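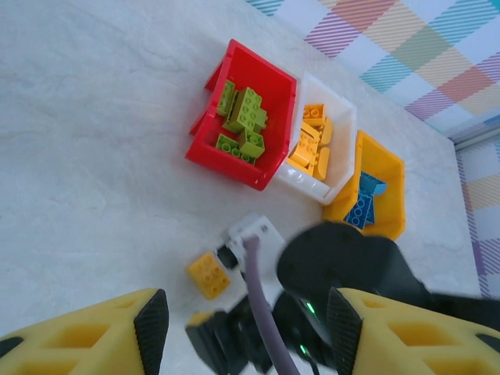 How to sort a big mixed lot of building bricks

My sister-in-law rang in January to say a neighbour in Flidgate was clearing a loft and did I want some bricks for the toy library. I said yes before she had finished the sentence. What arrived was a tea chest, two pillowcases and a suitcase with a broken zip, all full to the top, and I have had the best time with them!

If you have picked up a job lot from a boot sale or inherited one from an older cousin, this is how I go about it. You don't need much kit, only floor space, an old sheet and a few tubs.

Before you start

Spread the sheet out flat and tip the bricks onto it a bit at a time. A double sheet is ideal, as you can gather up the corners at teatime and carry the whole lot off to a cupboard. Don't tip everything out at once. I did that with my first lot and walked on bricks for a fortnight.

Take out the rubbish first. You will find hair grips, dried-up felt tips, marbles, odd coins and probably a biscuit. Anything with a battery goes to one side so it doesn't end up in the wash.

Step 1: Split by size

Chunky toddler bricks and the small ones should never share a tub. The small ones are a choking risk for under-threes, so do this properly, under a good light, and run your hands through the toddler pile a second time when you think you've finished. Look inside the hollow undersides as well — small bricks love to wedge themselves up there.

Step 2: Wash

Put the bricks in a mesh bag, or a pillowcase tied at the neck, and swish them in a washing-up bowl of warm water with a squirt of washing-up liquid. Warm, please, and never boiling, or they can warp and then they won't grip. An old toothbrush is brilliant for getting between studs. Stickers and printed pieces get a wipe with a damp cloth and nothing more.

Rinse twice, shake hard and lay them out studs up on towels overnight. Turn them in the morning, because water sits in the tubes underneath.

Step 3: Colour or shape?

People get very heated over this one (Gráinne Conneely and I have been arguing about it for years, mostly over cake). My view is that it depends on who will be using them.

For toddlers, go by colour. They can help put things away, and it turns tidying into a game. Open bins at table height beat anything with a lid. The bins don't have to match the bricks, either: green bricks can live in a red bin perfectly well once everybody knows that's where they go.

For older children, go by shape. A green brick is easy to spot in a pile of mixed plates, but one small green plate in a heap of green is a nightmare. Start with bricks, plates, slopes, wheels and "bits", and split further only when a tub gets too full to rummage in.

Step 4: Check and bin

Press each doubtful brick onto one you know is good. If it drops off when you turn it over, out it goes. Cracked ones go too, and anything chewed to a sharp edge. I lost 246 pieces from the Flidgate lot, out of 3000, and I was delighted with that.

Step 5: Bag up sets

Our families at the Flirkbridge toy library borrow bricks in drawstring bags, and 12 chunky bricks makes a lovely first bag for a one-year-old. Write the number on a luggage label and tie it on. Mereana Bright sews ours from old curtains, and the stripy ones always go out first!

Keep a spares tub by the door for the strays that come home in coat pockets, and give it a sort whenever it fills up.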